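Lab firm teaches its robot arm by remote control
5 April 2026

Janari, the laboratory services firm based in Verham, has begun teaching a robot arm to handle well plates by having staff steer it through each job themselves. The training takes place in a simulated version of the lab bench, built by the software company Fokudo. 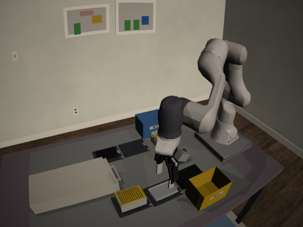 Staff work in pairs with a set of hand controls. One steers the arm while the other keeps a log of each attempt. The project started in January and has recorded 1329 runs so far, of which 192 were thrown out for jerky steering or missed grips.

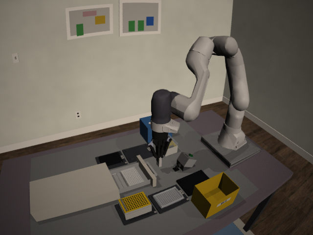
The gripper over the simulated bench, its fingers closed on a small pale object.

Each task needs 100 good runs before it is passed to Fokudo, which uses the recordings to train the control program. Moving plates between holders came first. Work near the larger instruments has been slower – the space is tight and operators have had to learn to approach at an angle. 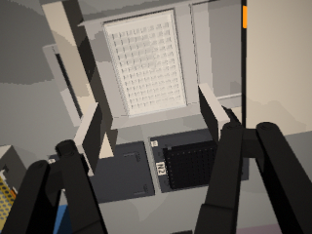 One operator said the instrument tasks took her two weeks to get right, and that she still rested her hands after every session. The controls give no sense of touch, she added, so the grip has to be judged by eye.

Janari plans to try the trained program on a real arm at its Varela site. Staff there will be able to take over by remote control at any point, and those corrections will be recorded as well.

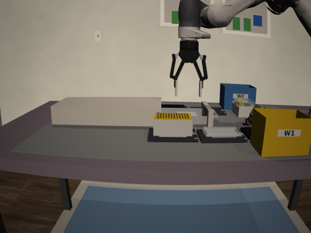
Another member of the team said he would like to see more failed attempts kept, as the program also has to learn how to recover from a bad grip. Fokudo is looking at the request.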